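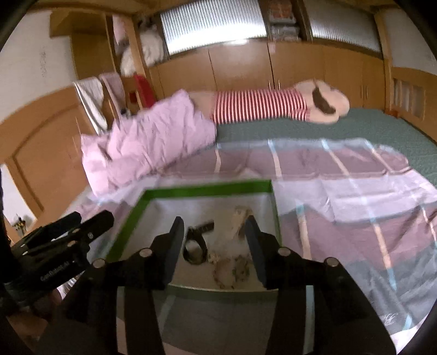 Rhys Hapeta started his gripper in April, on the kitchen counter, with a pair of salad tongs and a lot of tape. "It closed," he says. "That's the nicest thing I can say about it. It closed, and then it didn't want to open."

The version he builds now lives in the shared workshop at Udmont, two benches down from the drill press, and it's a lovely piece of work. Long paddle fingers, a linkage that moves them toward each other without tilting, and a handle you squeeze like a garden sprayer. You hold it yourself and do the chore yourself, and the camera on top records what the fingers did. Later, the recordings go to Tsikata, the little desk arm he and Aroha Mudgway are putting together, so it can learn from them.

"People expect the arm to be the exciting part," says Mudgway, who writes most of the software. "For me it's the handheld. You can take it anywhere. Bedrooms, garages, my aunt's pantry. The arm weighs as much as a dog and needs its own table."

They have 1,456 recordings so far and have kept 1,087 of them. The rest went for all sorts of reasons — blurry picture, a thumb over the lens, one long clip of Hapeta answering the door with the thing still running. The hardest ones have been pick-ups out of clear boxes. I asked why, and both of them started talking at once.

"The walls!" Hapeta says. "You've got whatever is under the box showing right through it, so a plaid blanket looks like it's inside with everything else. And then the fingers have to go down past the rim, and mine are long, so you come in steep."

Soft things are their own adventure. A strap folds up on itself, bark crumbles, and dry leaves slide away from the fingertips. Mudgway loves these. "Blocks are boring. Give me a watch band any day."

The linkage took the longest. Hapeta went through three sets of pivots before he stopped printing them and switched to metal bolts, and he still checks them every evening with a hex key he keeps on a string around his neck. The whole handheld has cost him 200 dollars, not counting the tongs.

What's next? A softer pad for the fingertips, a lighter handle, and a first try at getting the arm to lift a strap by its buckle. "It'll drop it," says Hapeta, already grinning. "I can't wait."

Comments

Beverley Pryor
Would love to know what he's using for the finger pads. I've tried bike inner tube on mine and it's grippy but wears out fast.

Uwe Lammers
Same trouble with clear boxes here. I put a sheet of plain paper under mine for the first batch and took it away later on. Great read!

Ashton Ellery
Is the workshop open to visitors on weekends? My daughter is twelve and wants to build one right now, tonight, with our tongs.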